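## Why Red Runs

Red is the color most likely to leave a dye house in good condition and come back as a complaint. Gleice Figueiredo has handled those complaints at the Clundden mill for eight years, and most of them concern plain cotton jersey that left a stain on something else.

The usual red for cotton is a reactive dye. Under alkaline conditions the dye molecule forms a chemical bond with the cellulose, and once that bond exists, home laundering will not easily break it. The trouble is the dye that never bonds. Part of every bath reacts with water instead of fiber. This spent dye sits in and on the yarn, looks the same as the fixed dye, and comes off at the first opportunity.
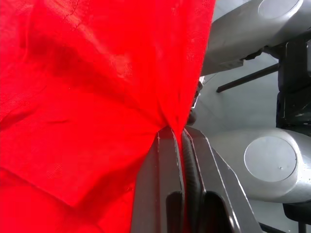

Deep shades make the problem larger. A pale pink needs little dye and leaves little behind. A full red needs a heavy load, and the salt used to push dye toward the fiber also holds the spent portion there. The salt has to be rinsed out before the hot soaping stage, or the soaping does very little. Mills under cost pressure tend to shorten the rinse first. Water and heat are both expensive, and the cloth looks finished either way.

At Clundden the rinse for deep reds was extended by two baths in April. Figueiredo had compared cut pieces from the same roll, one given the old sequence and one the new, each stitched to a strip of undyed cotton and washed hot. The strip from the old sequence came out pink. The other showed a faint tint at the seam.

"The shade card was the same for both," she says. "Sales could not tell them apart, and I didn't expect them to."

Wash fastness is graded against a gray scale, where 5 means no visible staining and 1 means severe staining. The Clundden standard for red is a 4 on cotton. Rubbing is tested separately, dry and wet, and wet rubbing is the harder test to pass. A score of 3 is common for deep reds and is accepted by most of the mill's buyers, among them Kanaan, a maker of basic knitwear.
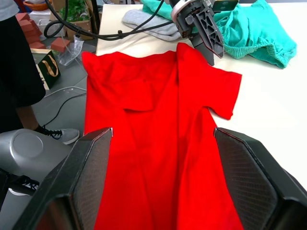 Fixing agents offer a cheaper route. These are resins that lock loose dye in place, and they raise the wash score quickly. They can also shift the shade toward blue and lower its resistance to light. Brumen, a finisher in Melledstead, still applies one to all of its dark goods. Figueiredo uses it only on lots that fail after a second soaping.

For the household, the advice is dull. Wash new red cotton alone, in cool water, and take it out when the cycle ends. Damp red cloth left in a heap against white will mark it, even at room temperature. Vinegar and table salt do not set reactive dye – the bond either formed at the mill or it did not.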